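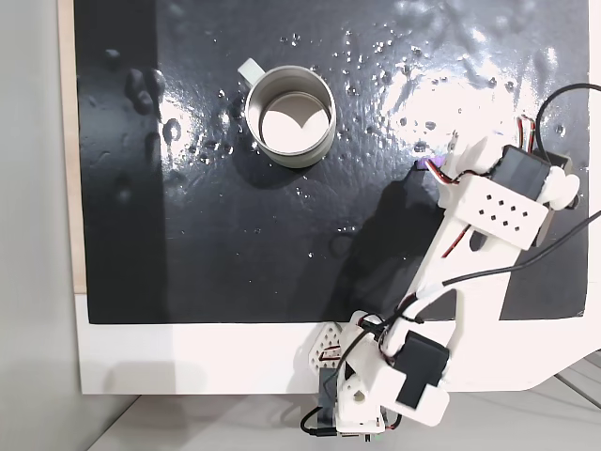 Taking a refill scheme abroad through a transfer programme – worth it?

tillside_enterprise
Posted 2020-03-16

Quick one before I lose my nerve. We run a refill and repair shop in Enley, set up as a community interest company, 11 staff, mostly part time. Been approached by Gendov, the people who match small social businesses with partners in other countries. They want us to apply for the next intake. Deadline is close and our board is split.

Idea is a partner in Seixas takes on our model – the deposit system, the training bit for long term unemployed, the lot. We'd get mentoring and some travel paid. No cash otherwise.

Anyone done it? How much of your week did it eat? And who ends up owning the thing at the other end?

oddsocks56
Did a similar one, not Gendov. Ate two days a week for most of a year. They'll say half a day. It isn't half a day.

Partner was lovely but they wanted our name and our funders' letters more than the model. By the end they'd dropped the training side completley and it was just a shop. Nice shop. Not what we went for.

marrowfat
Disagree a bit with that. We went through Gendov with Girer, our meal delivery project, and found them pretty straight. They made both sides write down what couldn't be changed before anyone got on a train. Ours was one page. Pay rates, who gets hired, where surplus goes. Everything else the partner could alter.

Did take time though, yes. Mostly calls.

tillside_enterprise
One page sounds good. Did you licence it or just shake hands?

marrowfat
Licence, two years, renewable. Small yearly fee, which the partner only pays once they've got past 30 paying customers a week.
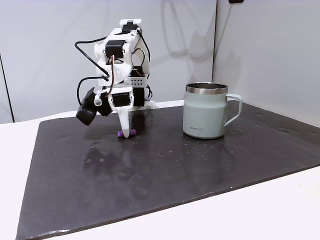 Fee isn't really for the money, it gives you a reason to ring them up and ask how it's going. Get the wording looked at by someone who knows both countries' rules. Ours first draft had a clause about charities that meant nothing over there.

greenlane_coop
Going to be the grump. Why is a shop in Enley exporting anything? Is it breaking even at home? Seen three local groups do this – founder off giving talks, the original place goes downhill, staff fed up. Funders love it because it looks big on a report.

If Seixas wants a refill shop, somebody in Seixas can set one up. Send them your spreadsheet and wish them luck.

tillside_enterprise
Fair. We broke even last year, just. And that's more or less what half our board says, word for word.

But the spreadsheet isn't the hard part. Took us ages to get the deposit system right and I'd feel bad watching someone make the same mistakes for want of a phone call.

oddsocks56
So have the phone call. Doesn't need a programme.

marrowfat
It does if you want them to still be there in year two. We tried the phone call way first. Everyone polite, nothing happened. An outside person nagging both sides was the whole value for us tbh.

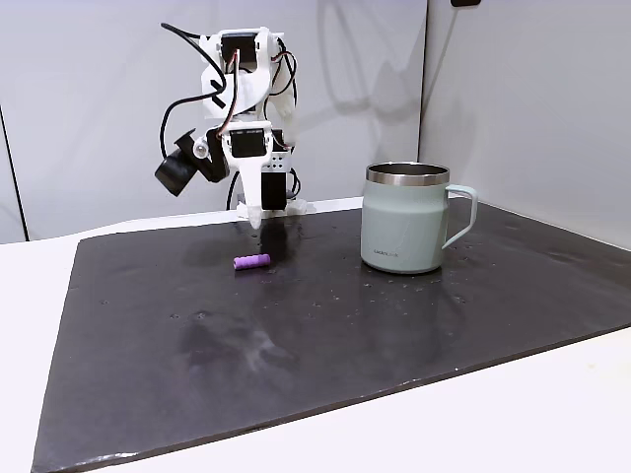
Also the intake days. We met another pair doing almost the same work as us and we now buy packaging together, saves a fair bit. Wouldn't have found them otherwise. Do ask Gendov whether the intake days are still going ahead in person though, I'd want that in writing before you book anything.

tillside_enterprise
Asked in February, they said in person. Will ask again, things have moved on a lot since then obviously.

greenlane_coop
Another reason to wait for the next one imo. You've got staff wages to think about first. Programme will still be there.

quillandbarrow
Trustee on a different board here, we said no to one of these and I still think we were wrong. Main lesson – cost the manager's time properly and put it in front of the board as a number. Ours argued for 2 meetings about "mission" when really they were worried about who'd cover the rota. Once that was out in the open it was a much shorter conversation, just too late by then.

tillside_enterprise
Ha, rota is exactly it I think. Nobody's said so.

Right. Going to write the one page of things that can't change, cost my time at two days and not half, and ask Gendov if we can hold our place over to the next intake. If they say no then probably we don't go.

marrowfat
They let Girer hold over once, so ask. PM me and I'll send our one pager, will need to take the fee bits out frist.

oddsocks56
Wouldn't mind a look at that too if it's going round.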